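Häufige Fragen rund ums Sauerteigbrot

Seit ich hier über mein Brot schreibe, kommen immer wieder dieselben Fragen bei mir an. Ich beantworte sie gern, aber meistens abends um halb elf mit Teig an den Fingern, und dann wird es kurz. Deshalb jetzt mal in Ruhe und gesammelt.

Wie oft muss ich meinen Ansatz füttern?

Wenn er im Kühlschrank wohnt, reicht einmal in der Woche. Meiner heißt Vateo (fragt nicht, der Name stand plötzlich mit Edding auf dem Glas) und hat auch schon drei Wochen Urlaub ohne mich überstanden. Danach roch er wie Nagellackentferner und hatte eine graue Brühe obendrauf. Brühe abgießen, zweimal füttern, weiter geht's! Nur bei rosa Schlieren oder Flaum bitte wirklich alles wegwerfen und das Glas auskochen.

Welches Mehl nimmst du?

Für den Ansatz Roggen 1150, und zwar immer. Fürs Brot mische ich, was gerade da ist. Am liebsten mag ich das Ruchmehl aus der Mühle Kushnir, die hat aber nur vormittags offen und ich verpasse sie ständig. Supermarktmehl geht genauso, es nimmt manchmal ein bisschen weniger Wasser auf. Also nicht gleich alles reinkippen, lieber einen Schluck zurückhalten.

Mein Teig läuft auseinander. Was mache ich falsch?

Vermutlich zu viel Wasser oder zu lange Gare, im Sommer gern beides. Ich habe am Anfang Rezepte mit 83 Prozent Wasser nachgebacken, weil das im Internet so schön großporig aussah, und bekam jedes Mal einen Fladen. Geschmeckt hat er, aber die Butter tropfte durch die Löcher aufs Knie. Fangt niedriger an und tastet euch hoch.

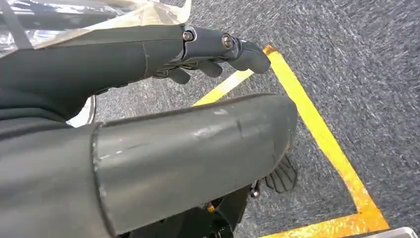
Und noch was zum Formen: Der Teig braucht Spannung, bevor er ins Körbchen kommt. Ich ziehe ihn mit der Teigkarte ein paarmal über die unbemehlte Arbeitsfläche zu mir her, bis die Oberfläche glatt und prall ist. Wenn sie einreißt, war es zu viel - dann eine Viertelstunde liegen lassen und nochmal.

Brauche ich einen Gusstopf?

Nein, aber er macht es euch leicht. Vor dem Topf habe ich auf einem alten Blech gebacken und unten eine Schale mit heißem Wasser reingestellt, das ging auch. Die Kruste wird im Topf schöner, das gebe ich zu. Meiner ist ein gebrauchter von Ralel, hat 35 Euro gekostet und wiegt gefühlt so viel wie ein Kleinkind.

Woher weiß ich, ob das Brot durch ist?

Auf den Boden klopfen, es soll hohl klingen. Mir klingt ehrlich gesagt jedes Brot hohl, deshalb benutze ich ein Thermometer. Bei 98 Grad im Kern hole ich es raus. Und dann nicht anschneiden! Ich weiß, es duftet, aber Roggen klebt innen, solange er warm ist, und das Messer sieht hinterher furchtbar aus.

Kann ich das Brot einfrieren?

Klar, mache ich dauernd. In Scheiben, dann kann man sie einzeln in den Toaster stecken. Ganze Laibe taue ich über Nacht auf und backe sie morgens kurz bei 200 Grad auf.

Gibt es deine Rezepte auch gesammelt?

Ja, auf der Seite Listinel liegt meine ganze Sammlung, auch das Walnussbrot, nach dem im September so viele gefragt haben. Die Mengen fürs Körnerbrot muss ich dort noch korrigieren, da ist viel zu viel Salz drin. Nehmt bis dahin einfach die Hälfte.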